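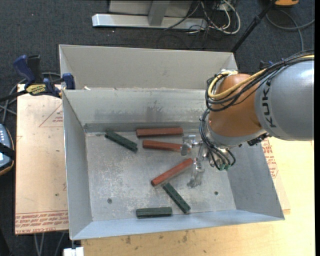

FOR IMMEDIATE RELEASE 3/18/26

Curkum moves bin picking to robots at Somton plant, keeps full crew on the floor

SOMTON — Curkum, maker of molded blocks and spacers for the building trade, today announced that robot bin picking is now part of the regular day shift at its Somton plant. Two cells in service. Both on the sorting line. No layoffs, no cut in hours for hourly staff.

The job in question: reaching into a metal bin, picking out parts that landed every which way, setting them straight for packing. It has been done by hand at Somton since the plant opened. It is the station people ask to be rotated off of first. Bending, twisting, same reach all shift long.

Under the new setup the robots take the reach. Operators load the bins, watch the picks, clear jams, check parts for chips and warping, and sign off each tray. Each cell has one operator assigned per shift, plus a floor lead who covers both. Staff who used to spend whole shifts at the bins now spend most of that time on inspection and changeovers.

The software behind the cells is Emia, supplied by Nilsuwan, Curkum's integration partner on the project. Emia works out where each part is lying and which one to go for. Parts that lie at odd angles or up close to a wall were the hard ones in early trials, and they are still slower than the rest. Operators can mark a bad pick on a handheld screen, and those marks go back to Nilsuwan for review every evening.

"The first question we got was whether this was about cutting people," the company said in a statement. "It isn't, and we put that in writing before the first cell was bolted down. We had people going home with sore shoulders and we had orders going out late. Same station both times."

What changes for staff

— Bin stations are no longer a full-shift assignment. Hand picking continues for small runs and for any part the cells haven't been set up for, with a rotation every two hours.

— Operators on the cells move up one pay grade after training. Training is 20 hours, paid, done during normal shifts.

— A new role, cell lead, is open to anyone on the floor. No outside hires for it this year.

— Anyone can stop a cell. No sign-off needed, no questions until the shift is over.

Not everthing went to plan. The first gripper fingers were too wide and knocked parts around when the bin was crowded, so they were swapped out. Cable routing was redone after operators said it got in the way when they cleaned the bin. Lighting over the second cell is still being worked on. The company asked the crew for a written list of complaints after the first month and got a long one; most of it is now fixed and the rest is posted on the board by the break room with dates.

Output numbers: each cell currently handles 1320 parts per shift on standard sizes. Long parts are not included in that number, they run on a seperate schedule and are still picked by hand.

All 325 employees at Somton have been invited to walk through the sorting area during shift overlap and try the operator screen. Sign-up sheets are with floor leads. Family visits will be set up later on, once the guarding work near the loading doors is done.

Next steps

Curkum plans to review the cells in August and decide then if the packing side gets the same treatment. Staff will see the review before it goes to management, same as they did with the trial report. No decision has been made on other sites.

Nilsuwan will keep a technician at Somton through the review. After that, support goes remote with on-site visits as needed — Curkum's own maintenance crew is already doing the daily checks and gripper changes.

About Curkum

Curkum makes molded blocks, spacers and edge pieces for builders and suppliers. Its main plant and offices are in Somton.

About Nilsuwan

Nilsuwan designs and installs picking and sorting systems for small and mid-size plants. Emia is its software for picking parts out of bins.

Media contact: Curkum press desk, Somton. Plant visits for press by appointment only, closed-toe shoes required.

###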